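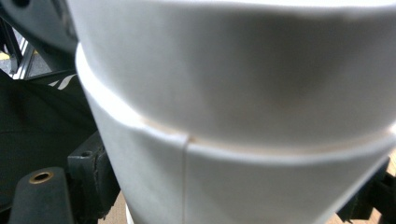
Office of Catering Services and Supplies, Druvau Conference Center

Staff Interview: The Supervisor of Refreshment Stations
January 30, 2023

The supervisor of refreshment stations has been with the Druvau Conference Center for 13 years, the last four of them in the present position. The post carries responsibility for every coffee and water point in the building, from the registration hall to the small tables outside the seminar rooms on the upper floor. Before that, the supervisor worked in the main kitchen and in the delivery bay. The interview took place in the supplies office on the ground level.

The Center currently maintains 14 refreshment stations. During a large meeting they may use 3,000 paper cups in a day, and the supervisor was asked how such a quantity is managed.

"We order from two suppliers," the supervisor said. "Değirmenci provides the hot drink cups and Ullska provides the cups for water. They arrive in packs of 100, and a full pack is too tall for most of our holders. Staff are asked to open it at the base end, take out what the holder will carry, and fold the wrapper closed over the rest. An open wrapper on a shelf collects dust, and then we have to discard cups that were perfectly good that morning."

Much of the work, by the supervisor's account, concerns the way paper cups behave when they are nested. Cups that have been pressed together in transit tend to hold on to one another, and a guest who wants one cup will often come away with two or three.

"The usual reaction is to pull harder, and that squeezes the wall and bends the rim," the supervisor said. "I ask new staff to hold the lower cup steady, turn the upper one a little, and lift. If there is some air between them, they part without trouble. If they still hold, I would set that pair aside and move on to the next."
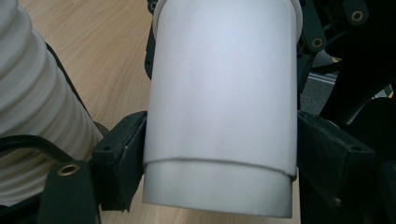
Training for station staff was revised in September, following several comments from meeting organizers about waste. The new session lasts one morning and is held in an ordinary meeting room, with the same furniture and supplies that staff will use on the day. One exercise deals only with finding the point at which two stacked pieces separate. Where a wider upper section ends and a narrower one shows beneath it, there is a thin edge running across the curve, slightly uneven in places, and staff are taught to look for that step before they take hold. "People look at the top, as the top is what they want," the supervisor said. "The information is lower down. Once you have seen the edge, you know where one piece stops and where the next one begins, and you know where to put your grip."

The supervisor also spoke at some length about holders. The Center formerly stacked its cups directly on the tablecloth, a practice that was given up after a tall stack went over during an opening reception. Closed plastic tubes were tried next and were found difficult to clean.

"We settled on wire," the supervisor said. "A wire holder lets you see from across the room how far down the stack has gone. It can be washed with everything else, and it has a base that sits flat – provided that the table is flat, of course. We had some trouble with the older tables from the Barkilska building, and those have now been withdrawn."
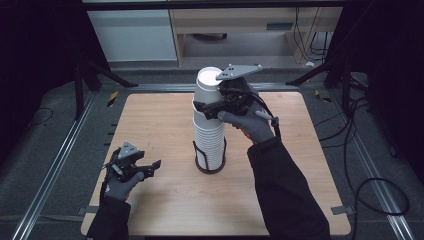
Placement is covered by a short written standard. The holder is set toward the middle of the table, far enough from the edge that a coat or a bag will not catch it. Cups for self-service stand mouth upward so that the guest can take one by the outside. Staff may handle the outer wall only. A cup that has been touched on the inside goes into the recycling bin, even when the person responsible is wearing clean gloves.

Asked whether the standard is followed, the supervisor replied that it generally is, although the stations on the upper floor are harder to supervise. "They are a long walk from the supplies office, and the temptation is to overfill them and leave them. I would sooner see a shorter stack that is refilled at each break. A tall one looks generous at eight in the morning, and by noon it is leaning."

The supervisor is now preparing a proposal on reusable cups for smaller meetings. Two questions remain open: the capacity of the dishwashing area, and the storage space that ceramic cups would require. A trial on the ground level is under consideration, and the paper cups would remain in place for large events.

"I would welcome it," the supervisor said. "We would still need to teach people how to stack, though. Ceramic cups stick as well, and they are a good deal heavier when they fall."

Organizers with specific requirements for their refreshment stations are asked to submit them to the supplies office together with the room booking form.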